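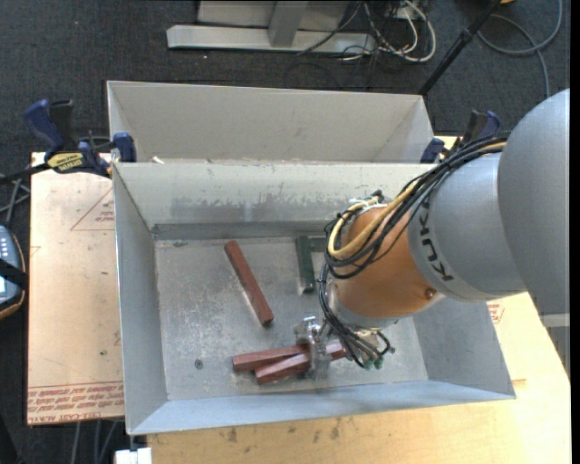

Figure 20. Gripper over the front bin, with bars in the bin. Clamps fitted at both sides.

Setting up the bins for the Brakum bar picking kit

This section covers placing the bins, dressing the cables and running the first pick. Mount the gripper and load the Plisovness software before you start.

Caution: Keep the arm in manual mode at reduced speed until step 8. Stay out of its reach whenever the drives are on.

1. Set the two metal bins on the table, one directly behind the other. The front bin is the pick bin.

2. Push the bins together and fit one clamp on each side where they meet. Tighten by hand, then try to slide the front bin. It should not move.

3. Check that the cable bundle has a free loop at the wrist. Turn the wrist slowly through its full range and watch for pulling or rubbing.

4. Check the fittings at the gripper. Push each line in until it stops, then tug it lightly.

5. Open the bin page on the Plisovness screen. Enter the inside depth of your bin in millimeters. The standard Nuttall bin is 275.

6. Jog the gripper to each inside corner of the pick bin and press Save Corner. Leave room for the jaws beside the sloping walls.

7. Place a few bars in the bin at different angles. Let at least two of them touch or overlap.

8. Clear the area, close the guard and start the test cycle at 20 percent speed.

Note: Scratches and scuffs on the bin floor do not need to be cleaned off. Remove loose chips and oil.

Note: If the screen shows code 102, the gripper closed without a bar in it. Repeat step 6. Code 2609 means a saved corner is missing.

Caution: Never reach into the bin to straighten a bar while the cycle is paused. Switch off the drives first.

Replacement clamps and bins can be ordered from Bosadlow. Give the kit number from the inside of the cabinet door.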